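How to Sort and Store a Mixed Box of Building Toys

Start with a clear floor or a large table. A bed sheet spread underneath makes cleanup easier, as you can lift the corners and pour everything back if you have to stop partway.

Tip out one box at a time. Our box held 237 pieces from at least three sets, and sorting it took most of an afternoon.

1. Pull out the trash first. Broken clips, dried stickers, crumbs and dead batteries all go.

2. Sort by set, then by size. Color looks nice in a bin, but a child hunting for a long connector will dump out the whole bin to find it. If you can't tell which set a piece came from, put it in a "maybe" pile and move on.

3. Wash the plastic pieces. Use warm water and a little dish soap in a mesh bag. Anything with a motor, magnet or battery case gets a damp cloth only. Lay the pieces on a towel overnight – trapped water smells bad within a week.
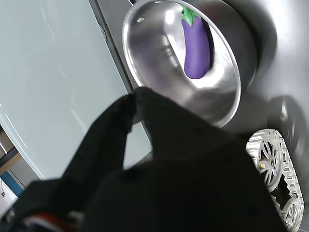
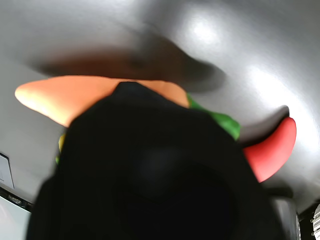 4. Choose containers. Shallow bins work better than deep ones. We use the Dasura stacking trays for small parts and two old shoe boxes for the big ones. The Volmont drawers are sturdier but cost more, and the labels peel.

5. Label the front and the lid. Lids get swapped. For children who don't read yet, tape one spare piece to the outside.

6. Deal with the "maybe" pile. Give it a month. If no one has asked for a piece by then, donate it or keep it in a zip bag at the back of the closet.

Keep instruction booklets flat in a binder, away from the toys. If one is missing, check the maker's website before you buy a replacement.

Plan to repeat the job twice a year. We do ours in September, before the indoor season, and again in spring. The second time goes much faster.

Related articles
Cleaning Sticky Plastic Toys
How to Patch a Torn Board Game Box
Pleltano Shelf Review
Storing Puzzles Without the Box
What to Do With Outgrown Dress-Up Clothes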